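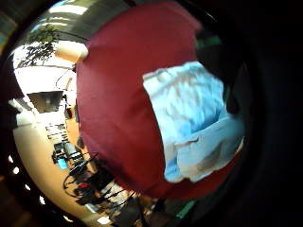
Jedano has been trying to teach a robot to handle laundry for the past two years, and on 2025-07-08 it opened its Witlow office to anyone who wanted to see how that is going. Around 60 people came through over the afternoon. Most of them headed for the robot arm in the back, but the longer line turned out to be at a table by the window, where a person was handling cloth and cameras were recording it. From up close to the hand, the job is mostly fabric: pale blue cloth bunched over dark red, dark fingers pressed in at the side, and the rest of the office bent around the left edge, cables and all. A machine that wants to learn folding has to make sense of views like that one.

Dong-hyun Won runs the recording work. He used to repair sewing machines and came to Jedano when it was still sharing a floor with a print shop. He talks about cloth the way some people talk about weather.

"A box stays a box when you pick it up," he said. "A towel is a different shape every time. You can't give the robot one shape and tell it to look for that."

So the company records people. The person at the table puts on black gloves, each with a small white cube mounted on the back. The cubes are printed with black square patterns that software can find in a video image. Once it has found a cube, it can work out where the hand is and which way it is turned. The program that does this is called Clolel. It was written in-house, and visitors could watch its output on a laptop near the door.

The table is covered with a deep maroon cloth that drapes over the side. Won said they had tried a bare table first and a gray sheet after that. The maroon stayed, and so did the vase of greenery with the tiny purple flowers, which someone had brought in for the spring and which now shows up in months of recordings.

A demonstration is short. The demonstrator takes the two sides of the folded cloth, pulls it smooth, makes the next fold and lets go. Then the cloth is shaken out and it starts over. On a normal working day the team aims for 66 usable takes. On the open day, with people asking questions and children wanting to try on the gloves, they got 52, and Won seemed pleased with that. 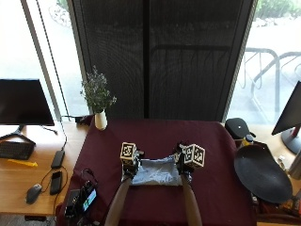
## Trying it out

Visitors could sign up for a turn. I waited behind a retired bus driver who folded quickly and neatly and was told, politely, to slow down. The gloves are snug and take a minute to get used to. After that, the hard part is remembering the cubes. If you roll your wrist too far, the patterns turn away from the camera and Clolel loses the hand until you turn it back.

My own fold was crooked. Won kept the take anyway. He said the crooked ones are useful, within limits, and that a set made up only of perfect folds leaves the robot with no idea what to do when a corner slips.

There is more than one camera on the job. One looks at the whole table from a fixed spot. Another works from right beside the hands, with a lens wide enough to take in the ceiling lights and the cloth at once. Matching the two is slow work, and the company has a second program, Yook, for lining them up in time. It was not on show. I was told it crashes a lot.

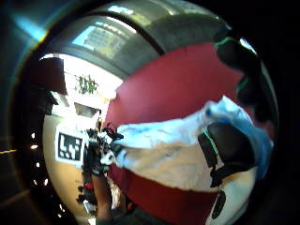
*The wide close-up view, with folds of cloth, black gear with green trim, and a square tracking marker off to the left.*

## The robot's turn

The arm in the back ran every half hour. I saw it twice. The first time it picked up a hand towel, laid it down and made one clean fold, and people clapped. The second time it caught two layers together where it wanted one, stopped, and had to be reset by an engineer.

Won watched the second run from the doorway. He said the arm does well on fabric it has seen a lot of and badly on anything stretchy. T-shirts are on the list for October. Fitted sheets are not on any list - I asked.

Jedano doesn't have a product to sell yet, and the staff said so to everyone who asked about prices. A hotel laundry across town has agreed to let them set up in a corner for a trial once the arm can get through a stack of towels by itself. Until then the table by the window is booked most days. By the time I left, the demonstrator was back at it, and Won was writing take numbers on a clipboard.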